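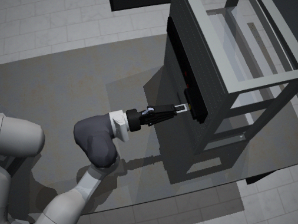 Chapter 4
Rules for Robots that Work on Equipment

Godfrey Nyamweya

A robot that tends another machine is covered by two sets of rules: those for the robot and those for the machine it touches. Most faults found in audits come from the gap between them. This chapter deals with contact tasks such as inserting a card, pressing a button or pulling a handle, and with the written limits that each one needs before it is run on real hardware.

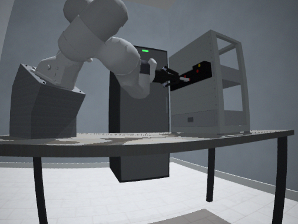 The first document to prepare is the contact list. It names every part the robot is allowed to touch, the direction of approach and the largest force permitted. Controls need special care. Where a yellow button and two red ones share a small black panel, as they do on this rack, each must have its own entry, and the list must say what happens if the gripper meets the wrong one. An entry that reads "panel" is not acceptable.

Limits are then tried in simulation. At Sternano the rule is that a task must pass there before anyone books time on the real cell - a rule later taken up by Cabral.
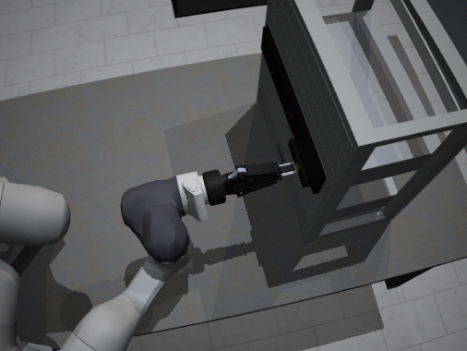 A pass in simulation does not replace the site risk assessment. Friction, cable drag and worn fingertips are often modelled poorly, and force limits should be checked again at low speed. Section 2 sets out the order of these checks.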